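Open days sell speed, and speed is the wrong measure. At the Sevgate open day in October I watched a two-armed machine handle laundry from a basket at knee height, with visitors standing close by. The useful figure is how often a grip needs a person to correct it – and the handout gave only 2,936 logged grips. 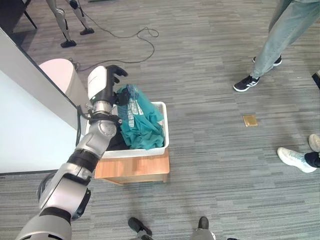 Wojcik replied that correction counts mean little without the fabric type, and that a crumpled T-shirt is a harder test than a folded towel. I accept the point. It argues for publishing both.

With a garment in each gripper, the two arms also have to keep clear of each other. A buyer should ask for that figure too, over 211 runs and not 2. 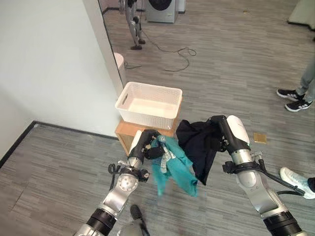 One garment per gripper, Sevgate open day

Until those numbers are printed, I would not order one.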